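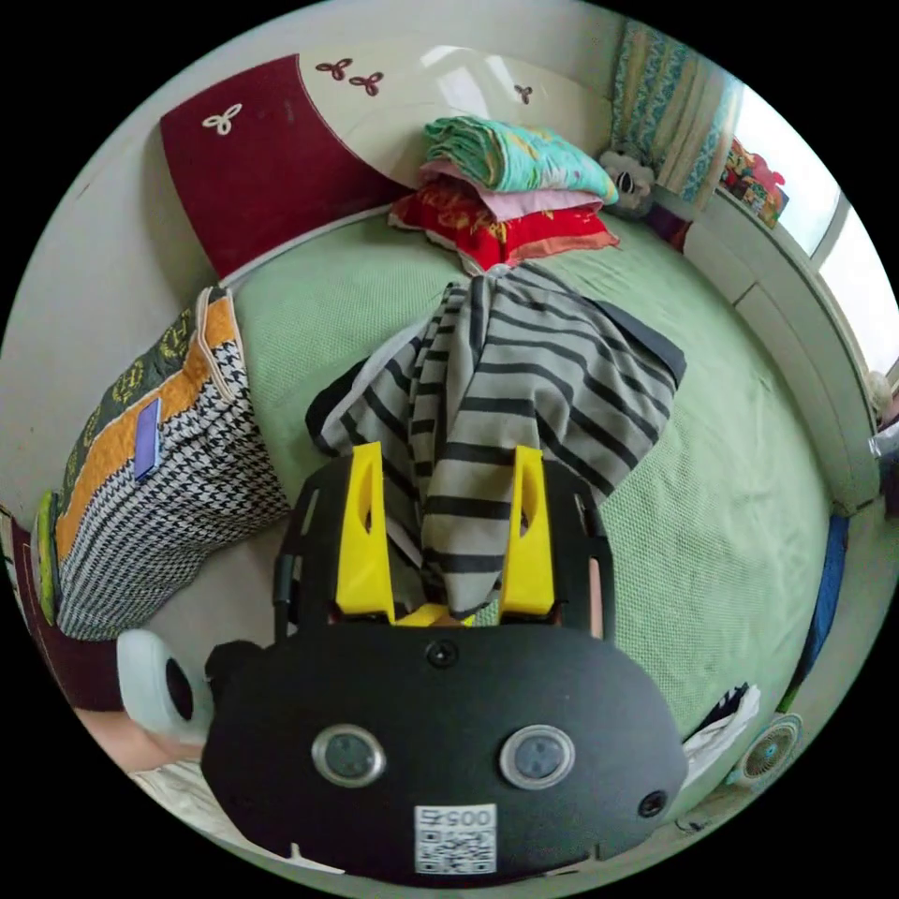 Hovmont show homes, visit report
27 February 2018

The furnished rooms at Hovmont are on the second floor, reached by the stairs behind the reception desk. I went for the bedrooms. The kitchens were covered in my August report and have not changed much, apart from new drawer runners.

Bedroom 3 is set up as a lived-in room, with bedding and clothing out for folding and storage. The bed has a cream headboard with a dark red section at one end. The small clover motifs on the cream part are dark red; the larger one on the red section is white. The bed cover is pale green with a textured surface. Textured covers hold a garment in place while it is being folded, and they also hide creases, so the result should be checked on a hard surface before it goes into a drawer.

Spare bedding is kept folded at the head of the bed: teal-green on top, then pink, then a red patterned piece at the bottom. The order is sound. The bulkiest quilt should carry the weight, and thin blankets go above it, where they can be lifted off singly. I would move the stuffed toy off the bed before starting any of this work.

The handout, printed by Pernlow, gives one method for knitwear and shirts. Lay the garment face down, bring both sides in to the width of the collar, then fold the length in thirds. It allows 180 mm for the finished width, which fits the Kumedex drawer insert with a little clearance. 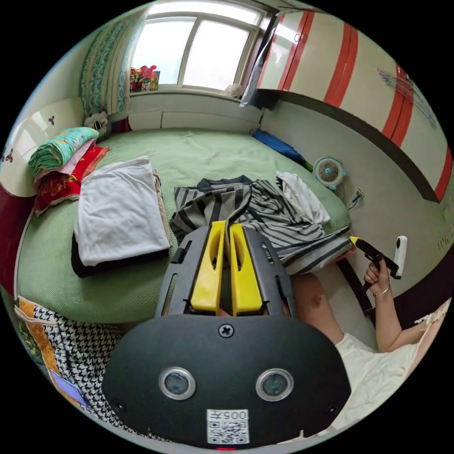 Striped fabric is useful for learning the method. A stripe shows at once whether the side folds are parallel, and an error at the collar can be read all the way down to the hem. Plain white cloth gives no such guide and takes longer to square up. Finished pieces should be stacked to one side of the work area, with the folds facing the same way.

Daylight in the room is good. The window is divided into several panes in white frames, with a patterned teal curtain beside it. Dark trim was easy to tell from black cloth.

The Kumedex insert is listed at 127 for the set of two, delivery not included. The Buenaventura chest it is meant for is 3,191, and the drawers are 20 mm deeper than in the previous model. Hovmont had no stock of either and quoted six weeks. Parking is free for the first two hours. The lift was out of service.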